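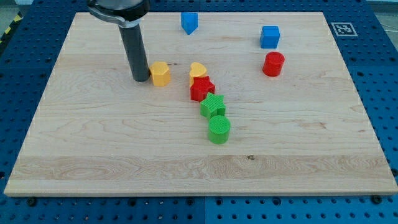 Shape blocks on the maple-colored board, arm down by the yellow hexagon.

29th August

What a day! The Dreltora trial kit is finally running on the pegboard table and I have hardly sat down since breakfast. Danang did the bolts and the marker in the corner, I did the software, and we were both done before lunch, so I take back most of what I said about the manual in May. (Not the chapter on cables. That chapter is still terrible.)

We started with the blocks, scattered any old way over the top half of the board. I wanted the stars and the heart bunched up close, with the red star right against the heart, and the blue cube and the red cylinder off on their own to the right. Kazue thought I was being mean to it on the first day, but what's the point of a trial if everything is easy?

Ran 20 picks before coffee and it missed 2, both on the green star. I think the points confuse it when the block is tilted a little. The hexagon it loves, went straight to it every time. And the arm is so smooth! The old Wanov used to shudder at the end of each move and you'd feel it through the table. I leaned on the edge this afternoon with my tea and felt nothing.

Things I don't like so far: the teaching screen logs you out when you stop to think, and the price of a spare gripper is 500, which made Rizal whistle. He wants to see 100 picks in a row with the blocks shuffled between each one before he'll talk about buying. Fair enough, I'd ask the same. Saodah wants to know if it can sort by color as well as shape, and the sales page says yes, but I want to try the yellow heart against the yellow hexagon myself first.

Wrote to Vimcombe to ask if we can keep the kit a bit longer. No answer yet. Danang is already drawing a tray for the lower half of the board so it has somewhere to put things down.

Tomorrow the green star again, flat first and then tilted. Must remember to bring the long screwdriver back from home.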